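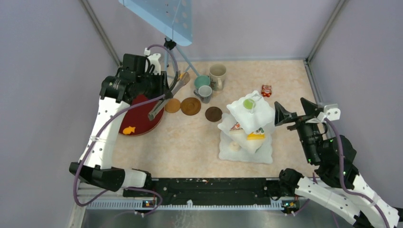
Trays and coasters

Most of what is on this page came out of the Fultberg house when we packed it up in November. Ratih Oei sorted the small tableware and I wrote the notes. Sizes and prices are on the printed list at the Dredwood counter.

Round tray, dark red
Lot 31. Good for a teapot and two cups, or for keys by the front door. The colour goes well with the brown coasters, so we've kept them next to each other on the list.

Small coaster, light brown
Lot 80. The smallest of the three coasters. Suits an espresso cup or a short glass.

Larger coaster, brown, raised rim
The rim stops a glass sliding off - handy on an outdoor table. Gus Ambrose has asked for first refusal on it.

Coaster, dark brown
Sold on its own or with the other two. They were never a set, and the browns don't match.

Toy fish, yellow
Small enough to get lost in a drawer, so it travels with the tray. No charge if you take both.

Pick-up is from the side door at Dredwood. Please bring your own box or bag, and quote the lot number if there is one. Items not collected in 6 weeks go back on the list.

Page updated 8 Mar 2024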